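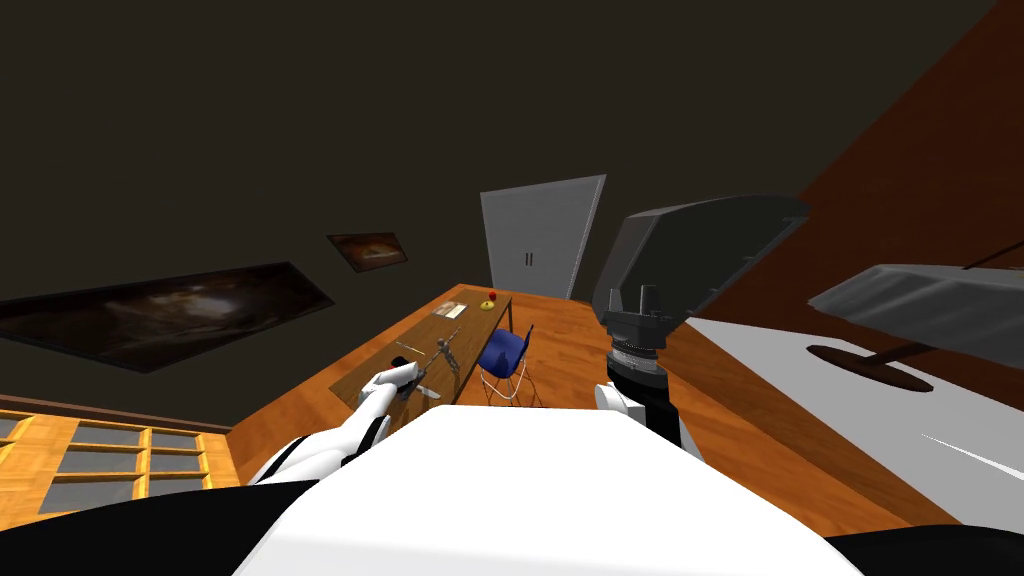
Under review: Keken, a rehearsal service for two-arm robots

Keken is sold by Findham as a hosted simulation service. The customer picks a furnished room, a robot body and a set of objects, writes a task, and gets back rendered views, joint logs and contact logs for each run. Nothing has to be installed apart from a small client that moves files up and down.

The trial account allows 300 runs a month, which was enough for this review. We used a two-arm body with a white shell, and a furnished room with a long wooden table, a blue wire-leg chair and a white door at the far end. The task was tabletop pickup with the left arm. The right arm had no assignment and was left at the raised pose the service loads by default.

Setup

A task file in Keken has three parts: the room, the start pose and the goal. Room and start pose are chosen from menus. The goal is written in a short command language that takes an afternoon to learn if you have used any other simulator, and longer if you have not. The manual covers the commands well. It says much less about units. Distances are in meters, but grip opening is given as a fraction of full travel, and the manual mentions this only in the appendix.

Objects come from a shared library. Each entry has a mesh, a mass, a friction value and a collision shape. The collision shape matters more than the mesh for pickup work, and it is the one that gets the least attention. Thin jointed items are the hard case. The gray one on our table, with its narrow arms, looks fine when rendered. Its default collision shape is one solid hull, so the gaps between the arms do not exist as far as the fingers are concerned. Switching that object to a multi-part hull fixed the problem and lengthened the solve time per run by 40 percent.

Camera placement is the next thing to settle. The body carries its own viewpoint, looking out over the torso, and the white shell takes up the bottom middle of every view. With the upper body leaned over, the room comes out strongly tilted. Keken can level the picture afterward, but the leveled version loses the corners. We kept the tilted one. If the views are going to be used for training, keep whatever your real camera would give you.

Approach

The left gripper starts low over the near part of the table, and most of the useful tuning is done there. Two settings control it: approach height and approach speed. Height is measured from the table surface and not from the object, so a tall item next to a flat one needs its own value.
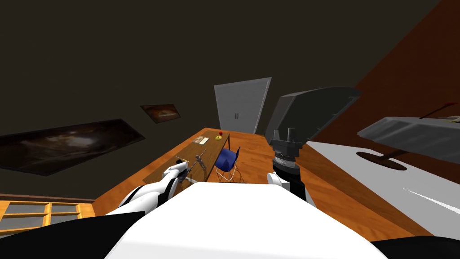 Does the service need a local graphics card?
All rendering is done on Findham's machines, and an ordinary office laptop is enough to edit tasks and play back the results.

Playback can be stepped one instant at a time, with the contact log scrolling beside it. The two stay in sync, which was not the case in the earlier release. Contacts are listed by finger pad and object name. A filter for contacts below a set force would help, as the log fills up quickly with resting contacts that carry no information. We wrote a short script to strip them out.

The run queue is first come, first served. Short jobs went through quickly in the morning and slowly after 2 p.m. There is no way to see your place in line. A paid account gets a reserved slot, and anyone planning to run large batches should price that in from the start.

Grasp

Handled tools are the easiest objects in the library. The handle gives the fingers a thick, regular shape to close on, and the default friction value is reasonable. What needs care is the shaft. With the tool held by the handle, the shaft extends toward the table, and the planner does not count it as part of the arm unless "carry geometry" is turned on. The setting is off by default. We would turn it on for every task that involves anything longer than the fingers.

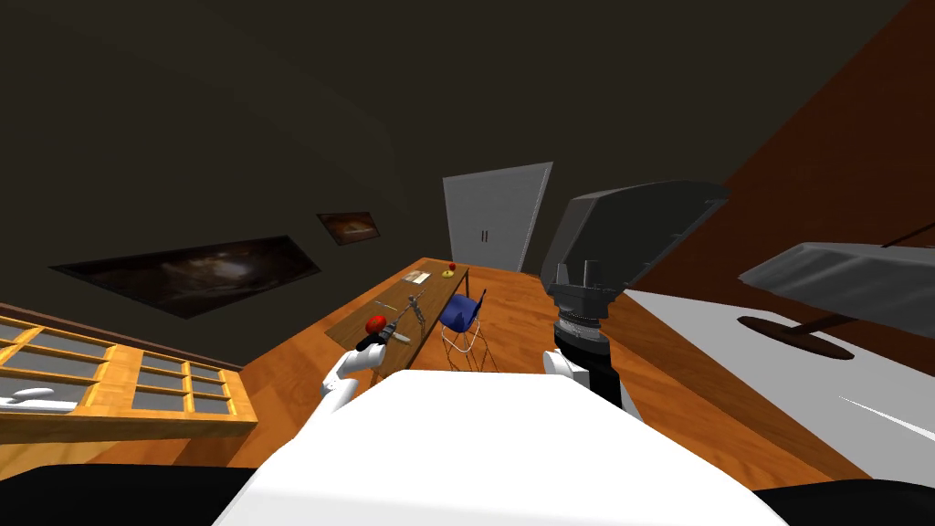 I-hsuan Hsiao

Grip force is set per task and held constant once the fingers close. There is no ramp. For a rigid handle this makes little difference. For a sheet of paper or a soft item it makes a large one, and the object library has no soft bodies at all at present. Paper is modeled as a thin rigid card. It can be used as a marker on the table, and I would not draw any conclusions from attempts to pick it up.

Compared with the two services covered in earlier issues, Keken sits in the middle. Prirnus has better contact physics and a poor selection of rooms. Lindsay has the friendlier editor, but exports joint logs only, so contact events have to be worked out afterward. Keken exports everything in plain text, one file per run - a clumsy format for large batches and a very convenient one for checking a single grasp by hand.

Items to check before buying:

Collision shapes for any object with gaps or thin parts.
Grip opening values, if tasks are being moved over from another tool.
Carry geometry, which must be set again each time a task is copied.
Queue times at the hours when your group works.

Findham lists soft bodies and a force ramp for the September release. Existing task files will load in the new version, according to the release notes, but object entries with custom hulls will need to be saved again under the new format. Trial accounts stay open for 3 months from the first run, and unused runs do not carry over.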